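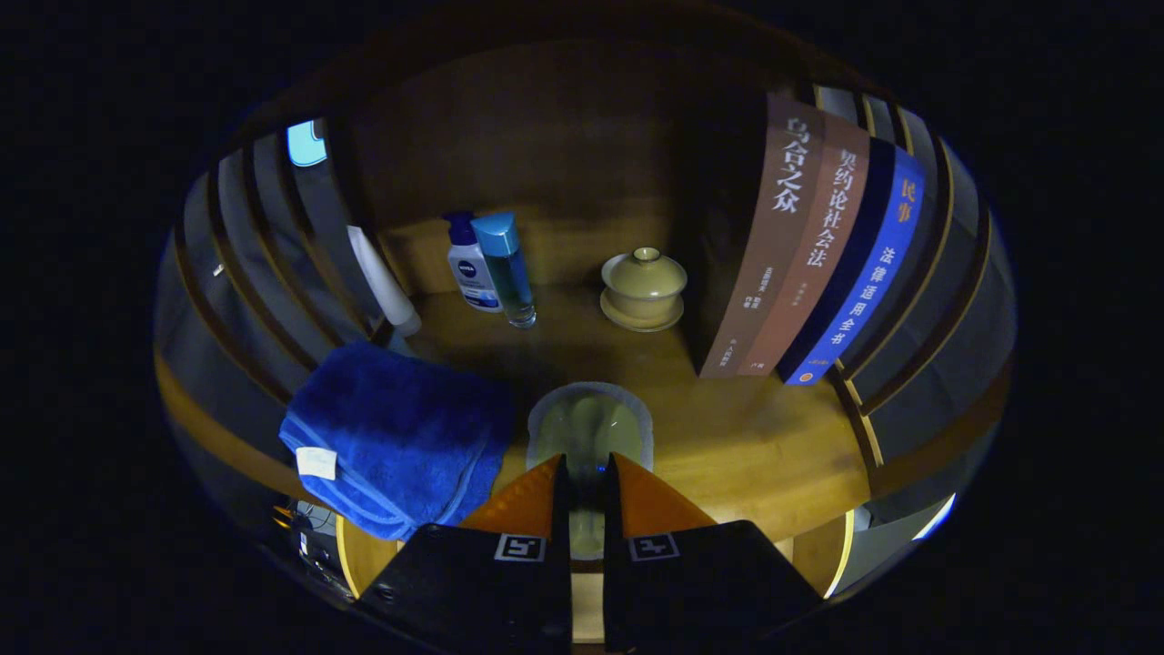
When the river came through Terkora in May, it took the lower half of the town in one night. The houses nearest the bank filled to the ceiling. The bridge held, but the road on either side of it washed out, and for six days the only way in was by boat or on foot over the ridge.

Six months later, 335 people are still living somewhere other than home. Most are in the temporary village at Vistska, on what used to be the district's showground, a half-hour drive up the valley. The cabins stand in rows on gravel pads. Each has two rooms, a small bathroom and a heater that residents say is too strong for one room and too weak for both.

Maarten Van der Linden manages the site for the regional recovery office. He arrived on a three-week contract to help set up the water supply and has stayed since. His office is the old judges' room beside the sheep pavilion, and the ribbons are still on the wall.

"The first month is easier than people think," he says. "Everyone knows what has to be done. You need beds, you need toilets, you need a doctor. After that it gets slow, and slow is harder on people."

What is slow at the moment is the land. The district wants the streets closest to the river left empty for good and has offered to buy out the owners. Of the 20 households on the lowest street, 18 have agreed in principle. The other two want to rebuild where they were, on higher footings, and until their cases are settled the district will not release the plan for the streets behind them. Families whose houses could be repaired now are waiting on a line to be drawn on a map.

Some have stopped waiting. A retired school bus driver in the third row of cabins has gone back every morning since August to strip the plaster from his front room, although he has no permit to replace it. He takes his lunch and comes back before dark. He was told in writing to stop and he keeps the letter in the glovebox.

Work is the other worry. Before the flood the biggest employer in town was Van den Broek, the joinery firm, with its workshop on the flat ground by the bridge. The machines sat in silt for nine days. The company has leased a shed in Murkideo, on the far side of the ridge, and kept on the staff who could get there. The bus takes an hour and ten minutes each way and leaves before six. Several of the younger workers have taken flats in Murkideo, and their parents at Vistska doubt they will come home.

The primary school reopened in September in four portable classrooms at the showground gate. Enrolment is down by a third. The teachers have kept the old timetable, including Terkora's annual swimming lessons, which were moved to the pool at Murkideo. A few of the children would not get in the water the first week. They were allowed to sit on the side and watch, and by the third week all but one was swimming.

Winter was the hardest stretch for the older residents. The gravel paths between the cabins iced over and the clinic van came only twice a week. After two falls, the recovery office laid 500 metres of rubber matting along the main paths and put handrails at the shower block used by people who can't manage the cabin bathrooms. Van der Linden had asked for both in his first month.

Nights are quiet now. There were complaints earlier about generators and dogs, and the generators have gone since the site was connected to the grid. The dogs are still there. A few families have planted beans and silverbeet in tubs beside their steps, and one has built a porch out of pallets, which is against the site rules and has been left alone.

The lease on the showground runs for another year, with an option to extend. The show society would like its grounds back and has said so politely, twice. The district council is due to vote on the buyout boundary before the end of the month. If it passes, repair permits for the upper streets could be issued in the new year, and Van der Linden expects the first cabins to be empty a few months after that. He has not been told where they will go next.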